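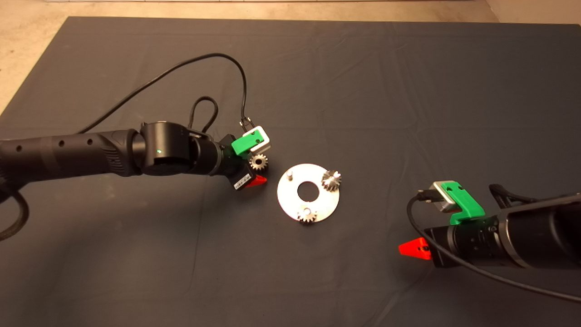 Can the machines do the chores yet?

Short answer, no. Longer answer, some of them, slowly, if you set the table first.

I spent the best part of a week in Matthorpe asking people who build robots the one question they like least. When does it do my dishes? Mostly I got a sigh. Then a gear demo.

Gears are the thing right now. Three small spur gears, a round plate, a short metal peg for each one to sit on. Two arms, one on either side. Pick up the gear, find the peg, drop it on. A bored ten-year-old would have it done before you finished explaining. For a robot it is a proper exam. The hole in a gear is barely wider than the peg it goes over, and if the gripper is tilted even slightly the thing jams. Then the teeth have to mesh with the next gear along. Push too hard and the plate slides. Push too soft and you sit there, hovering.

At Bestau, a contract assembly shop on the east side of town, they have been trying robots on small-parts work since September. Gearboxes for garage door openers, mainly. The floor lead gave me numbers without being asked, which I liked. Out of 2,912 tries at seating a gear, 1,123 went in with no help from a person. Everyone there thought that was pretty good. I did the math in the parking lot. Under 40 percent.

But, and this is the part that gets people excited, the misses are getting more boring. Early on, the arms dropped parts on the floor or squeezed them out sideways like a wet bar of soap. Now the usual miss is a gear resting crooked on top of its peg, needing a nudge. A person walks over, nudges. Back to it.

Speed is another story. The folks on the line at Bestau do a full plate in 28 seconds, talking the whole time. The robot takes a few minutes. Nobody is losing a job to it this winter and the floor lead said so in almost those words, though she wouldn't say anything about next winter.

Homes are worse. Much worse. A shop floor can be made to behave. Same parts, same mat, same lights. Your kitchen does not behave. At Sima, a startup with a rented house full of secondhand furniture, I watched a two-armed machine on wheels try to load a dishwasher. Plates, fine. Mugs, mostly fine. A whisk stopped it cold for so long that I went and made coffee, and when I came back it was still thinking about the whisk.

Laundry? It can fold a towel. Ask it for a fitted sheet and the engineers laugh at you. (To be fair I can't fold one either.)

What the home people and the factory people agree on is hands. Most of these robots have two stiff fingers and thats it. No palm, not much feeling in the tips. Try buttoning a shirt with a pair of pliers in each fist, you will get the idea. Rumetti, which makes grippers for both kinds of customer, is working on fingertips that can sense a slip before it happens. I got to hold one. Soft, a bit sticky. They want it on sale within a year and would not discuss price, except to say it was "not a home price."

So what would I actualy buy? Today, nothing. The Sima house robot is going out to 30 test families, and I asked to be one, and was told the list is full. Fine. My dishes are in the sink. The arms in Matthorpe are still working on their gears, and the last one I watched got the peg on its third try.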